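Vandberg Pitch Desk review: four months of running our press office on it

I do the PR for a small group of regional clients - a furniture maker, two housing charities, a ferry line and a handful of food producers - and for years our whole media operation lived in a spreadsheet with 21 tabs. In June we finally moved to Vandberg Pitch Desk, and I've been meaning to write it up ever since. Short version: I love it. It has its faults and I'll get to those, but it has changed how my mornings go.

What it is

Pitch Desk is a media outreach tool. You keep your contacts in it, build lists, send pitches, see who opened them and log coverage as it comes in. There's also an online newsroom you can put your releases in, with a page for each client. We're on the middle plan, which allows 1000 contacts and four users. We'd looked at Relwood before this, and Relwood has the bigger built-in database by a long way. If you pitch nationally every day and need to find strangers fast, go look at Relwood first. We mostly know our people already. What we needed was somewhere decent to keep them.

Getting started

I set aside a full day for the import and was done before lunch! You upload your file, match your columns to theirs, and it shows you the duplicates side by side so you can pick which version to keep. I found the same trade editor in our old sheet under three spellings. It also brought over our notes column in one piece, which the last tool we tried did not. (It chopped every note at the first comma. I'm still a bit sore.)

The one snag was phone numbers. Anything with an extension came in with the extension glued to the end of the number, and I had to fix those by hand.

Lists and pitching

This is where it shines. You can make a list that updates itself, so "weekly papers, business desk, no contact in the last 14 days" is always current when I open it. I used to build that by hand before every campaign and get it wrong. Now I open the list, read down the names, take out anyone who wouldn't care and start writing.

The editor is plain, and I mean that as praise. It sends a normal-looking email from your own address, with no banner or logo strip. Merge fields work, but it nudges you to add a personal line for each reporter and keeps a box open for it. I've started filling in that box every time, and our reply rate is noticeably better for it. A food writer who had ignored me since forever wrote back in ten minutes on the Altedbridge cider launch.

Scheduling is good too. You can set a send for 7:30 in the morning in each contact's own time zone. Embargoed releases get a bold red label across the top, and the tool makes you tick a second box before they go out. I was annoyed by that second box for a week and have been grateful for it since.

The newsroom pages

I wasn't expecting to care about these, and they've become my favorite part. Each release gets a clean page with the text, the quotes and a gallery. You drag pictures in, choose where they sit, and the page sorts itself out on a phone. Reporters can download the full-size file without asking me for a link, so that's one whole category of email gone from my inbox. Captions are a separate field that you can leave blank, and the layout doesn't fall over when you do.

I also like that you can swap a picture after the release is live and the web address stays the same. We do that more than I'd care to admit.
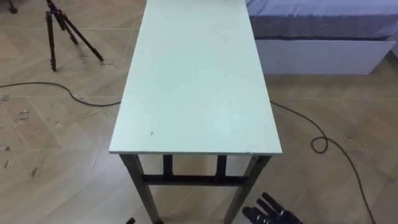

Reporting

Coverage tracking is solid for online pieces and weak for print. Web stories show up in the log by themselves, usually the same afternoon, and you can tag them by client. Print you add yourself with a scan. Broadcast is the same, and a bit fiddly, as it wants a start time and an end time before it'll save.

The monthly report is one click and looks nice enough to send to a client without redoing it. I do wish I could change the order of the sections. Our contact at Dankwa only wants the clippings and has to scroll past two pages of open rates to reach them.

What I'd change

Search is picky about accents and hyphens, so a hyphenated last name can go missing until you try it both ways. The phone app is fine for looking up a number and hopeless for editing a list. And the open tracking should be taken with a big pinch of salt - plenty of mail programs open everything on arrival, and the tool doesn't do much to warn you.

Support has been great. I've written to them three times, always got a person, and one of my gripes (the calendar starting on the wrong day) was fixed in the next update.

Who it suits

Small agencies, in-house teams of one to four people, anyone with good contacts and messy records. If you send a release twice a year, your spreadsheet is probably fine. We've renewed for the year, and I've just started moving the ferry line's old press archive into it.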